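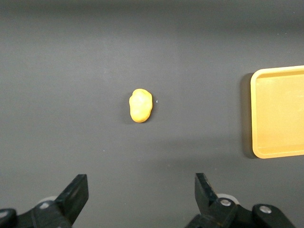
Branwen Parry, Waqas Rind and Dragica Jurić
Meredith Low Vision Workshop, Skalumell

3. Table layout and the visibility of small objects

3.1 Setting

The people who come to the Meredith workshop have some useful sight but find it hard to tell a small object from the table it lies on. Many told us that the problem was worst at home with pale worktops, where a white plate or a peeled egg is easily knocked before it is seen. The workshop tables had the same fault until last year. They were cream, glossy and badly lit from a window at one end.

We changed the working area to a dark grey, matt one and kept the rest of the room as it was. Trays with a raised rim were brought in at the same time. The rim matters to people who search with the side of the hand, as it tells them where the tray starts before their fingers are over it. We had used flat mats earlier, and pieces were often put down half on and half off the mat.

3.2 Tasks

Thirty people took part, each in two sessions. In every session they were asked to find a single object on the table, pick it up and put it in the tray. The object was either a lump of modelling clay, pressed into shape by hand, or a ball. Clay was chosen for its uneven outline. A person who has learned to look for a neat circle or square has to look again when the edge is lumpy, and food on a chopping board is seldom neat. It also leaves crumbs, which some people took for a second object. We did not wipe the surface between tries unless the person asked.

Sessions were held in the late morning, with the blinds half down. Annick Cormier set out the objects and Taras Marchuk kept the written record. In all, 918 tries were recorded over the two sessions.

3.3 Colour and shadow 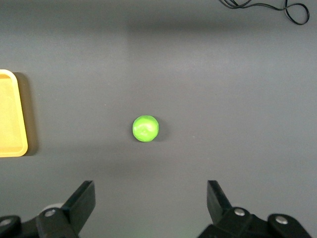

Finding an object and finding the place to put it are separate tasks, and we recorded them separately. Most people were quick at the first once the table was dark. The second took longer, and the reason they gave most often was shadow. A raised rim casts a dark patch on the table beside it, and on a grey surface this can be read as part of the tray or as a gap in the table. In Figure 2 the green ball stands out well from the grey, with its own shadow falling close to it, while the shadow next to the yellow tray extends to the right of the rim. Someone bringing the ball across from the right would meet that shadow before the tray. Several people slowed down at this point and felt for the edge -- a sensible habit, and one we now teach.

Black items were the weak point of the dark table. A loosely coiled cable, like the one in the same figure, was missed by people who had no trouble with the ball. Two people caught a sleeve or finger in a loop. We therefore advise a dark table for light or bright things only, and a separate pale board for dark ones.

Yellow clay raised a different question. It was easy to see against the grey, but once it was in a tray of a similar warm colour some people could no longer say whether it was there. They checked by touch. For sorting work at home we would suggest a tray that contrasts both with the table and with whatever is going into it, though this is hard to manage with a single set. The Olell trays tried in March came in one colour.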